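The Towel Test
A two-armed housekeeping service wants to tidy your guest bathroom. We let it start with the hand towel.

Every vacation rental owner I know has the same dream, and it involves somebody else doing the bathrooms. Tedier, a small company that leases two-armed robots by the month, has built its whole pitch on that dream. The service is called Kollon. It costs 400 dollars a week, it comes with a human on the phone, and on a Monday morning in December I went to see how it handles one pink towel. 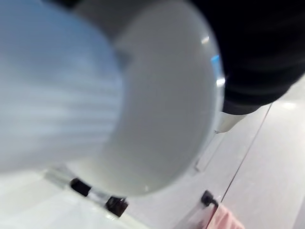
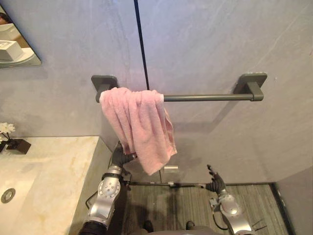
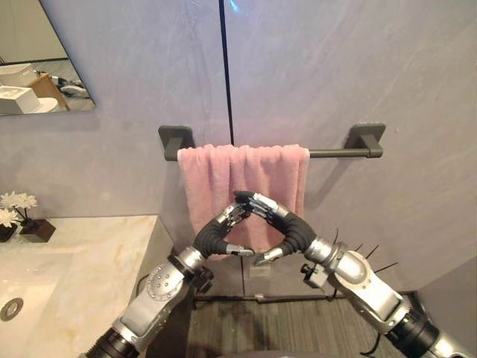
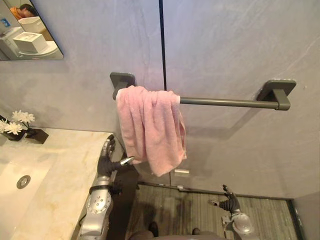
Kollon on bathroom duty. First, a close look from a gripper; the other three show the pink towel on its bar, with both arms in view.

Let me say up front that I have hung a great many towels and have never once thought about it. You take the thing, you fling it over the rod, you tug the front until it looks respectable, and you go find your coffee. Kollon thinks about it a great deal. It reaches under the hem with one hand while the other waits with its fingers open, like a dinner guest who has offered to help and been told everything is under control.

Yayra Abugri runs the setup visits for Tedier, and she has the patience of a person who has watched a lot of terry cloth. I asked her why towels. "Because people look at the towel," she said. "They'll forgive a streak on the mirror. If the towel is hanging like a wet sock, they decide the whole place is dirty."

She's right, and I resent it, having now gone home and looked at my own.

What you get for the money is a set of chores chosen from a menu of 46. You pick as many as you like, although the fine print says the first week is for teaching it your rooms and you shouldn't expect much. Straightening a towel is on the menu. So is moving things off a counter and putting them back. Folding the end of the toilet paper into a little point is also on there, listed as "hotel finish," and Abugri told me it's the most requested item after towels. I have no comment on this, except that I requested it too.

Scrubbing is not on the menu. Neither is anything involving a toilet brush, which you may feel is rather the heart of the matter. Tedier says it's working on wet jobs and won't give a date. Until then you are paying for tidying, and someone with a sponge still has to come by.

The thing I kept watching was the hands. They have proper fingers, and when the two of them come together in front of the bar, fingertip to fingertip, the effect is of a villain about to explain his plan. Then they go back to the towel. A fold that would take you or me two seconds gets its own small conference. My notes have the longest try at 7 minutes, start to finish, for one towel. The shortest was a good deal better, and the result was a towel I'd have accepted from a teenager.

Is that good enough? Purificación Olmedo manages more than 71 rental units for Escobar, and she has had a Kollon on trial since the fall. Her answer was yes, with a shrug in it. She sends it in after the cleaners have left and doesn't care how long it takes. "It can spend all afternoon in there," she told me. "I'm not standing behind it with a watch." Her complaint is with the bunching. Thick towels defeat it more often than thin ones, and she has switched some of her bathrooms to a flat-weave towel that she personally dislikes.

I'd count that as a hidden cost. When you start shopping for linens to suit the help, the help has moved in.

The main rival is Nemach, which charges less and sends a single arm on a wheeled post. I tried it last spring. It was quick with bottles and cups and hopeless with cloth, which it held out in front of it like evidence. If your counters are your trouble, Nemach will do. If it's towels, two hands beat one, and I can't see how a software update gets around that.

A few practical matters. Kollon needs floor space to stand in, so measure your smallest bathroom before you sign anything. Mine failed by the width of a hamper. You'll want a bar at a sensible height, screwed in properly, because the arms do tug. The phone support is real people and they were pleasant to me at eight in the morning. Cancellation takes a month's notice, in writing.

Would I lease one? For a house with one bathroom and two adults in it, no. For Olmedo's long hallways of identical doors, I can see the sense in it, provided somebody keeps the sponge.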